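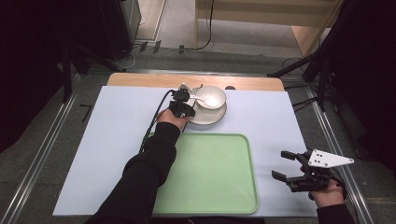
Bowl and spoon station at the Emham open day, one gripper in each hand.

tinbadger
Finally made it to the Worelum open day in Emham last month (August, and the parking lot was an oven). Six stations, and I spent way too long at this one. You hold a gripper in each hand and do table stuff with them – bowl, saucer, spoon, tray. They record you doing it and the robot is supposed to learn from that. The guy running it said they were at 1,881 recordings when the doors opened and 1,918 by lunch. I'm in there somewhere!!

Ljungberg_fan
Jealous. Was the Stirketti arm running? That was the only reason I'd make the drive.

tinbadger
Yep, in the back room, every hour on the hour. Line was some 60 people long so I watched one run over a lot of shoulders and went back to the bowls.

moss_and_solder
I was there in the afternoon and came away kind of meh. The flyer said robot demo and half of it was visitors doing the chores. My kid got bored after two tries with the spoon.

tinbadger
Fair, the flyer could've been clearer. But I liked getting my hands on something instead of standing behind a rope. Picking up a spoon by the handle with those little jaws is HARD. I dropped mine twice.

moss_and_solder
OK the spoon was hard, I'll give you that. Still would've moved the arm up front.

quietgasket
What's the white triangle with the dots on the right-hand gripper? Tracking marker?

tinbadger
I figured so but forgot to ask. Mostly I was trying not to snag the cable.

Ljungberg_fan
Do they do another one in spring? And is it still free?

tinbadger
Free this time, yeah. Spring I don't know, there's a signup sheet on their page.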